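### 3.2 Kitchen surfaces in the surveyed flats

The second part of the survey looked at the place where meals are prepared. In Windum and Monthorpe we asked each household how much free worktop it has, and which appliances stand on it all year. The questionnaire was sent to 1273 addresses, and 500 households returned it complete. We then visited 40 of them, mostly in Monthorpe, where the flats are older and the kitchens are narrow.

Many respondents wrote that a small oven on the worktop had replaced the built-in one for daily cooking. The reason given most often was the price of electricity. An appliance of this kind takes a large part of the surface, and its place depends on the nearest socket and the length of the cord. Figure 4 shows a toaster oven standing at the back of a marble-patterned worktop, near a mosaic tile backsplash.

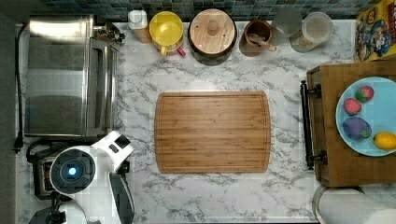 **Figure 4.** Worktop with toaster oven, seen from above.

### 3.3 Differences between the two towns

In Windum the households cooked at home more often in July than in the winter months, which we did not expect. The same result was reported in the earlier Sedgwick study, but there the sample included only families with children. For Monthorpe we found no clear change between the seasons. The answers from the Dralen estate are treated separately in Section 4, as its flats share one kitchen on each floor.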